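Whiteboard writing set, gallery
Trumunbridge workshop, upstairs room
Posted Sunday, December 29, 2019

Quick page before everybody goes off for the holiday. People on the Jollside side keep asking what the collecting part looks like, so a few pictures and notes. Will tidy up later, maybe.

Short version for anyone new: the arm doesn't get told how to write. One of us drives it by hand through the whole thing, start to finish, and every run gets saved with all the camera views and the joint positions. One run = one example. The model (we call it Tamiru) trains on the pile. So most of the job is making the pile, and making it varied enough that it doesn't only work on one corner of one board with one person's handwriting.

706 examples saved as of this afternoon. That's across all drivers, bad ones already taken out.

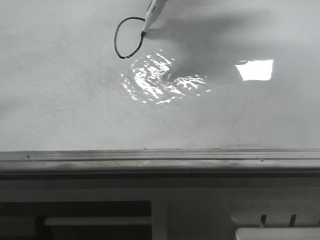

Round shapes are what we argue over the most. Straight strokes you can do in your sleep after an hour. Curves, you push a bit too hard going in and the pen drags, too light and the line drops out halfway and the whole run is no good. Kinga's rule is don't stop in the middle. If you stop to think, the model learns to stop and think too, and it has nothing to think about so it just sits there. Better a lumpy loop in one go than a pretty one with three pauses in it.

We keep lumpy ones. Had a long talk on this back in April and Géza was for throwing them out, but the set that had only neat shapes trained worse. Could be other reasons. We never ran it properly, somebody should.

Things that get a run thrown out:
pen not touching for more than half a stroke
driver's hand or sleeve in any view
a camera dropping out (check the light BEFORE you start pls)
wrong label typed in, if we can't tell afterwards what it was meant to be

Wiping the board doesn't have to be perfect between runs. A bit of old smudge is fine, we want that in there. Same with glare, leave the lights how they are. Etelka tried closing the blinds for a whole morning once and then the model was lost as soon as they were open again.

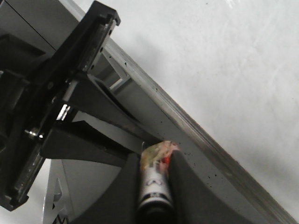 Grip is its own set of examples and people skip it becuase it's boring. Please don't skip it. Closing on something round is harder than it looks from the driver's chair, you get one finger there before the other and the thing turns on you. Go in slow, line up, close, wait a beat, then move. The wait is the one place where a pause is allowed.

Target per driver is 50 grips a shift, mixed in between the writing so you don't go numb. Up to 4 can be repeats of the same start position, after that move the object. Turn it as well, don't just slide it over. Barnabás went through his old runs and every one of them had the label facing the same way, so those count as the same example over and over as far as I'm concerned.

Wrist view is the one that matters here. From the side everything looks like a good grip. If you're not sure whether to keep a run, play back the wrist video at half speed and look at both fingers, then decide.

Also log the failures! There's a separate folder, drops and slips go in there with the word drop in the name. We want them for the recovery training later on, and it's a pain to go digging for them among the good ones.

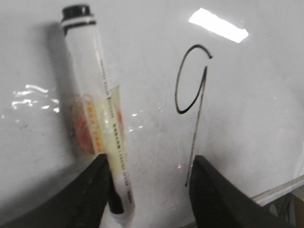

Notes by Zsolt Kovács,
data collection lead, Gradalden

Digits are most of what's in the set right now, letters start in the new year. Nines came out as a weak spot in the last training round, the model kept mixing them up with fours, so extra nines are on everyone's list. Long tail, short tail, leaning, whatever. Write them how you'd write them on a shopping list. I don't want them all to look like mine.

Hold the marker any way that works. Some drivers grab it high, some low, and it changes how much the tip wanders on the way down. All useful. Just put high or low in the notes box so we can sort on it.

Labels: type the digit, nothing else. Not "nine", not "9 (bad)". Comments go in the notes. I spent most of a day fixing these, never again.

Still to do after the break:
second board, the matte one, if it ever arrives
letters, capital first
shorter form for the shift log, this one has too many boxes
swap the lead driver sheet, Etelka and Géza trade weeks

Sign-up sheet for shifts is on the door. Mornings are nearly full but afternoons have plenty of room. If you want the raw files ask Kinga, they're too big to put up on this page.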